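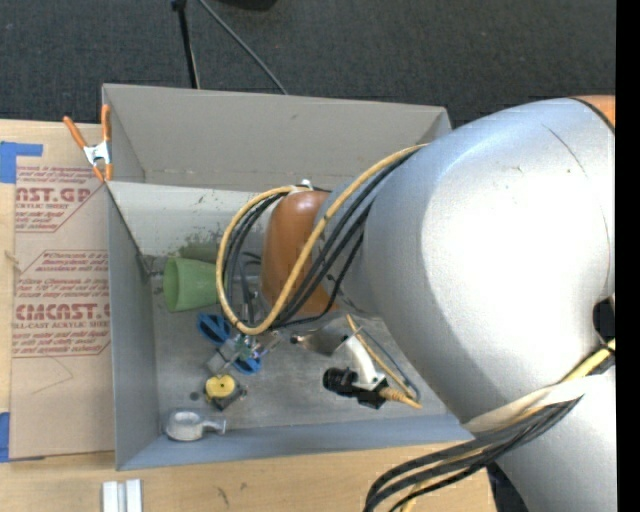
Wrist cables on a bin picking cell – how much slack is right?

Amra Georgiev

My picking arm keeps throwing a gripper communication fault, and I'm pretty sure it's the cables, but I'd like to hear from people who've been through this before I cut anything. The arm works over an open metal bin on a wooden bench, picking mixed odds and ends. I ran the dress pack along the outside of the arm myself, and you can judge my work: the thick yellow cable and the black ones run together over the orange-brown cover, stand up in a tall loop next to it and come back down to the wrist. One small white tie at the top of the cover is all that holds them there. The lower bundle is wrapped against the silver part of the arm with a white fabric-type wrap, and that half I'm happy with. It's the loop I don't trust.

Here's what I know so far. In July I logged 453 picks and got the fault on 31 of them. Nearly all of those were at the far left corner of the bin, where the wrist has to turn the most. If I keep the last joint under 137 degrees from its home position I hardly ever see it. Past that, it's a lottery. Sometimes it clears by itself when the arm backs out, sometimes I have to restart the gripper driver. The controller is a Vestergaard and the picking software is Closeo, if that matters to anybody.

My first thought was to make the loop bigger so nothing gets pulled. My second thought was that a bigger loop is just a bigger thing to catch on the bin wall, or on the spring clamp I keep on the back left corner. So which is it? And do I need to buy one of those proper spring-return kits (I've been looking at the Zalterer one, it isn't cheap), or can I get by with better ties?

Posted Aug 20, 2025

2 answers

Þórey Gunnlaugsson

Oh, I've had this exact fault, and I spent way too long blaming the driver for it! Don't make the loop bigger yet. Find out first where the cable is really moving when the wrist turns, because I'd bet it's moving at the connector and hardly at all in the loop.

Do it like this. Put the arm in manual at low speed, park it well above the bin, and stick a little flag of masking tape on each cable right where it leaves the tie, and another one just before each plug. Now jog only the last joint, slowly, out to your 137 degrees and back, and watch the flags. (Get somebody else to hold the pendant if you can, it's hard to do both. And keep your hands out of there while it moves, obviously.) If the flags by the tie stay put and the ones by the plug twist, then all the turning is being soaked up in a few inches of cable, and that's what is killing your signal. Mine was like that. The outside of the cable looked perfect and one of the conductors inside was broken.

If that's what you find, the cure on mine was:

Cut the single tie and use two wide hook-and-loop straps with some space between them, snug but with the cables still able to slide a little under your thumb. A hard plastic tie pulled tight makes a hinge, and the cable bends in the same spot every single time.

Give the plug end its own anchor on the part that turns, a short way back from the connector, so the plug never feels any of it.

Set the loop length with the wrist at its worst position, not at home. Turn it all the way, let out enough cable that you can still wiggle the loop with a finger, strap it down, then go back to home and see how far the loop sticks out.

Separate the thick cable from the thin ones if they fight each other. The stiff one always wins, and the thin ones get dragged along for the ride.

The whole job took me 15 minutes once I'd found my straps. I'd also swap the suspect cable while you're in there. A cable that has been flexing like that may test fine today and quit on you next month, and then you'll be doubting your nice new strapping.

As for the kit, I'd hold off. I have one on the big cell at work and I love it there, but it adds bulk just where you're short of room. Set a limit on the last joint in the software first, and see if the planner can reach the left corner by flipping the wrist the other way. Closeo lets you do that per tool – look under the tool's joint limits, not the robot's. I looked in the wrong place for a week.

Oh, and the clamp. Could you move it to a wall the arm never leans over? It has handles to snag on, and a loop that swings low will find them sooner or later.

paltley_fan

just buy the kit. had a Paltley arm with everything zip tied, replaced cables three times, put a spring return on it and never touched it again. your time is worth something. also reboot the driver with the gripper powered off, otherwise it comes back with the same error

Comments

Amra Georgiev: Did the tape flags. The ones at the tie didn't budge and the ones by the plug went round like a corkscrew, so thank you! Straps are on order. I've put the joint limit in for now and I'm leaving the left corner for last.

Þórey Gunnlaugsson: Great – well, not great, but you know what I mean. Swap that cable too. And write down the loop length that works, you'll want it next time the gripper comes off.

benchmonkey: How do you check the bend radius? My cables have no printing on them that I can read anymore.

Þórey Gunnlaugsson: The data sheet if you can find the part number on an old order. Make sure it's the number for moving use and not the one for fixed installation, they're very different.

paltley_fan: still say buy the kit

Print this page | E-mail this page to a friend

Contact us | Copyright 2025, all posts belong to their authors | Back to top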